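为什么危险的东西爱穿黄黑衣服?

文/Estrella Gallegos
栏目:Gostora 小问号

夏天在院子里吃西瓜,嗡嗡嗡,飞来一只小虫子。你还没看清它有几条腿,也没看清它的翅膀长什么样,身体就已经往后一缩:黄蜂!

咦,你是怎么认出来的呀?它那么小,飞得又那么快。答案就在它身上:一道黄,一道黑,一道黄,一道黑。这件花衣服太有名啦,只要瞄到一眼,你的大脑就会拉响警报。

再想一想马路边的牌子、工地上的胶带、地铁站台上的那条线,是不是也常常看到黄色,有时候还配着黑色?黄蜂可没有上过交通安全课,画路牌的人也没有问过黄蜂的意见,可是他们偏偏选了差不多的颜色。这件事我想了好久,越查越觉得有意思,今天就把它讲给你听!

先从你的眼睛说起

你的眼球最里面有一层薄薄的东西,叫视网膜。它像一块小小的幕布,外面的光穿过瞳孔,落到这块幕布上。幕布上住着许许多多特别小的细胞,专门负责接收光。

其中有一类叫视锥细胞,看颜色主要靠它们。大多数人有三种视锥细胞:一种对波长短的光最敏感,比如蓝紫色的光;一种对中等波长的光最敏感;还有一种对波长更长一点的光最敏感。它们各管一段,可是地盘又有重叠。

黄色的光正好落在后面两种细胞的重叠地盘上。黄光一来,这两种细胞一起举手:“我看见了!”“我也看见了!”两份信号加在一起,大脑就觉得黄色特别亮。你可以打开彩笔盒看一看,最浅、最亮的那一支,多半就是黄色。深蓝色呢?不管涂得多认真,看起来总是暗暗的。

那黑色又是怎么回事?黑色的东西会把照到身上的光吃掉一大半还多,只剩很少很少的光回到你的眼睛里。所以黑色看起来最暗。

一个很亮,一个很暗,把它们紧紧挨在一起,会怎么样呢?

对比:颜色的大嗓门

假如全班同学都在小声说话,有一个人也小声说话,你根本听不出是谁。要是全班安安静静,突然有人大喊一声“开饭啦”,所有人都会回头。

颜色也是这样。一种颜色显不显眼,要看它旁边站着谁。亮黄色站在黑色旁边,亮的显得更亮,暗的显得更暗,中间那条分界线清清楚楚。这种差别叫作“对比”,差别越大,对比就越强。

可要是让黄色站到白色旁边,事情就不妙了。白色也很亮,比黄色还亮,两个亮家伙挤在一块儿,谁也突出不了谁。不信你用黄色彩笔在白纸上写自己的名字,再贴到墙上,退到房间另一头去看,名字好像溜走了!

所以黄色的警告标志外面常常会围上一圈黑边,里面的图案也用黑色来画。有了黑边帮忙,哪怕把它放在白色的地方,黄色也不会“化”掉。
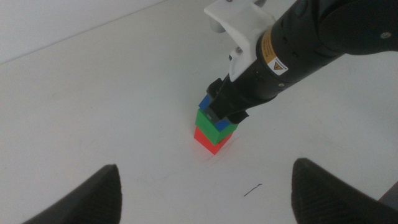 白底贴纸上的警告标志:黄色三角形,外面围着一圈黑边。

为什么是三角形?

说到标志,形状也藏着秘密呢。

在很多国家,做标志的人商量好了一套规矩。圆形加上红色的边和一道红色斜杠,意思是“不可以”,比如不可以吸烟。蓝色的圆形,意思是“必须这样做”,比如必须戴安全帽。三角形的意思是“小心”,提醒你前面可能有危险。

形状帮了颜色一个大忙。有些人分辨颜色的方式和别人不太一样,红色和绿色在他们看来很像,我们把这叫作色觉异常,也有人叫它色盲。还有些时候,天快黑了,或者牌子旧了,颜色变得灰扑扑的。这时候,尖尖的三个角还在那里,一眼就能认出来。

三角形里面会画一个小图案,告诉你要小心的是什么。一道弯弯折折的闪电,是小心触电。一团火苗,是小心着火。一个感叹号,是说“这里有需要注意的事情,请看看旁边的说明”。图案都很简单,没有花边,也没有背景,这样隔得远也能看懂,不认识字的小朋友也能看懂。

各个国家的路牌也不完全一样。在中国,马路上的警告牌大多是黄底黑边的三角形;在欧洲很多地方,三角形是白底红边的;到了美国,警告牌常常是黄色的,形状却变成了一个角朝下站着的正方形,像一块菱形的糖。下次看外国动画片的时候,留心一下路边的牌子,说不定能猜出故事发生在哪里!

动物比我们早多啦

好,现在回到黄蜂那里去。

人类给危险的东西涂上黄黑色,是很晚很晚才有的事。在动物世界里,这一招早就流行了。科学家给它起了一个名字,叫“警戒色”。

你可能会问:小动物不是应该躲起来才安全吗?把自己弄得这么鲜艳,不怕被吃掉吗?

躲起来确实是个好办法,绿色的蚱蜢趴在草叶上,灰褐色的蛾子贴在树皮上,都躲得好极了。可是黄蜂有毒刺呀!它不需要躲,它需要让别人快点认出它来。

想象一只刚学会自己找吃的小鸟。它见什么都想尝一口,有一天,它啄了一只黄蜂。哎哟!嘴巴被狠狠扎了一下,疼得直甩头。这只小鸟把这件事记住了:黄一道黑一道的虫子,不好吃,还很疼。以后再看到这样的花纹,它就会扭头飞走。

小鸟少挨了扎,黄蜂也少挨了啄,两边都省了麻烦。花纹越鲜艳、越特别,小鸟就记得越牢。如果黄蜂长得灰灰的,跟许多好吃的虫子差不多,小鸟怎么分得清呢?那就要挨好多次扎,黄蜂也要倒霉好多次了。

穿黄黑衣服的可不只有黄蜂。欧洲的森林里有一种火蝾螈,黑亮亮的身子上长着黄色的斑块,皮肤里能分泌毒液。南美洲有一种黄带箭毒蛙,黑底子上一条条黄带子,漂亮得像糖果,可是千万不能碰。箭毒蛙的毒很多来自它们吃的小虫子,在动物园里换了食物长大的箭毒蛙,毒性往往会变得很弱,甚至没有。

大家穿一样的校服

蜜蜂、黄蜂,还有好多种会蜇人的蜂,住的地方不同,过日子的方式也不同,为什么花纹都有点像呢?

你可以把它想成校服。如果每一种蜂都有自己独特的花纹,小鸟就要一种一种去学,每学一种,那一种蜂里就要有几个倒霉蛋。要是大家的花纹差不多,小鸟只要在一种蜂那里吃过亏,就会对所有的蜂都客客气气。

十九世纪的时候,一位名叫弗里茨·米勒的科学家研究蝴蝶,把这个道理讲清楚了,所以人们把它叫作“米勒拟态”。“拟态”的意思是,一种生物长得很像另一种生物,并且因此得到好处。

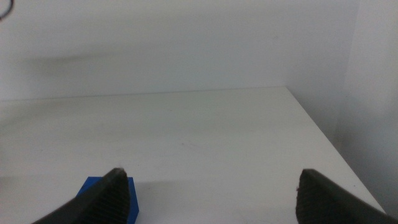

那么,有没有谁偷偷穿上校服,其实根本不是这个学校的呢?

有!而且很多!

冒牌货大集合

花丛里有一种小飞虫叫食蚜蝇。它的肚子上也有黄黑条纹,飞起来也嗡嗡响,停在花上的样子跟蜂像极了。第一次见到它的人,十个里有九个会躲开。可它没有毒刺,一根也没有!它只是在安安静静地吃花蜜和花粉。

这种“没有本领,却装得很厉害”的办法,叫作“贝茨拟态”,名字来自另一位研究昆虫的科学家亨利·贝茨。他在亚马孙的雨林里待了很多年,发现有些没有毒的蝴蝶,跟有毒的蝴蝶长得几乎一模一样。

食蚜蝇是怎么想出这个主意的呢?嘿嘿,它没有想。很久很久以前,食蚜蝇的祖先里,有的花纹像蜂多一点,有的像蜂少一点。像得多一点的,鸟儿不太敢吃,就更容易活下来,生下宝宝。宝宝又长得像爸爸妈妈。一代,一代,又一代,过了长得不得了的时间,就有了今天这些以假乱真的小家伙。

想分清它们吗?教你几个办法,只许用眼睛看,不许用手抓哦!

看翅膀。食蚜蝇只有一对翅膀,蜂有两对。不过蜂的前翅和后翅常常连在一起,得仔细瞧。

看眼睛。食蚜蝇的眼睛又大又圆,占了脑袋的好大一块。蜂的眼睛在脑袋两边,要窄一些。

看触角。食蚜蝇的触角短短的,很不起眼。蜂的触角长得多,还会弯一弯。

看飞行。食蚜蝇是悬停高手,能一动不动地停在半空,然后嗖的一下换到另一个地方,像被谁按了快进键。

冒牌货也不能太多。如果花园里到处都是食蚜蝇,蜂却没几只,小鸟随便啄一口都很好吃,那它就会觉得:“黄黑条纹?没什么可怕的嘛!”这身衣服就不灵了。

老虎算不算?

我猜有人已经忍不住想问:老虎呢?老虎也是黄黑条纹呀,它是在警告大家“我很危险”吗?

真是个好问题!可是老虎打的是完全相反的主意:它要躲起来。

老虎最爱捉鹿和野猪,而鹿的眼睛里只有两种视锥细胞,分不太清橙色和绿色。我们看到的老虎是橙黄色的,亮得晃眼;在鹿看来,老虎跟旁边的草丛颜色差不多。那些黑色的条纹,又很像一根根草秆投下来的影子。老虎趴低身子,悄悄地走,鹿还以为前面只有草呢。

你看,同样是黄色和黑色,用来吓人还是用来躲藏,要看是谁在看,也要看在什么地方看。研究动物颜色的人,心里总惦记着这个问题:它的天敌看到的是什么样子?它的猎物看到的又是什么样子?鸟儿的眼睛比我们还多一种视锥细胞,好些鸟能看到我们看不见的紫外线。我们觉得普普通通的一朵花、一根羽毛,在鸟看来也许花哨得很。真想借一双鸟的眼睛用一天啊!

动手试一试:谁的嗓门最大?

这个小实验在家里或者学校走廊里都能做,找一个伙伴一起玩吧。

你需要准备:白色卡纸、黄色卡纸、黑色卡纸、蓝色卡纸,一支黑色粗记号笔,一支黄色粗彩笔,剪刀和胶带,还有一把长卷尺。

先把卡纸剪成一样大的方块,边长跟你的手掌差不多就行。剪的时候请大人在旁边看着。

然后做4张卡片:
黄色卡纸上用黑笔画一个图案;
白色卡纸上用黄笔画一个图案;
蓝色卡纸上用黑笔画一个图案;
黑色卡纸上贴一个用黄色卡纸剪出来的图案。

图案可以是星星、月亮、小鱼或者房子,每张卡片要不一样,大小要差不多。不要让伙伴提前看到!

请伙伴站到走廊的另一头。你举起一张卡片,伙伴慢慢往前走,一看清图案就喊“停”,并且说出图案是什么。说对了,就用卷尺量一量你们之间有多远,记在本子上。说错了,就接着往前走。

全部试完以后比一比。哪一张隔得最远也能看清?哪一张要走到鼻子跟前才行?

我和Skiltport的小朋友玩过一次,黄配黑赢得很漂亮,白纸上的黄图案输得最惨,有个小姑娘都快碰到卡片了,还坚持说那条鱼是一片叶子。你们的结果也许会有一点不同,光线、纸的颜色和每个人的视力都会有影响。

还想再玩?那就把灯关掉一盏,或者等到傍晚再试一次。进暗一点的房间以后,先等上30分钟再开始,让眼睛慢慢适应。在很暗的地方,另一类叫视杆细胞的小家伙会来接班,它们对微弱的光很敏感,却分不出颜色。你会发现卡片都变成了灰灰的样子,可是亮和暗的差别还在。先猜猜看,这时候哪一张会赢?把猜的和看到的都写下来。

小词典

视网膜:眼球最里面接收光的一层。
视锥细胞:帮我们看见颜色的细胞,在亮的地方工作得最好。
视杆细胞:在暗处值班的细胞,分不出颜色。
对比:两种颜色或者亮暗之间的差别。
警戒色:动物身上提醒别人“别惹我”的鲜艳颜色。
拟态:一种生物长得像另一种生物,并且从中得到好处。

给小读者的一点提醒

看到警告标志,请停下来看一看图案,看不懂就问身边的大人。看到黄黑相间的小虫子,不管它是真的蜂还是食蚜蝇,都不要伸手去抓,也不要使劲挥胳膊。慢慢走开,它多半也会去忙自己的事。

下一期我们去找蓝色!为什么蓝色的花不少,蓝色的动物却那么难找?有些蝴蝶翅膀上的蓝色,磨成粉就不见了,你信不信?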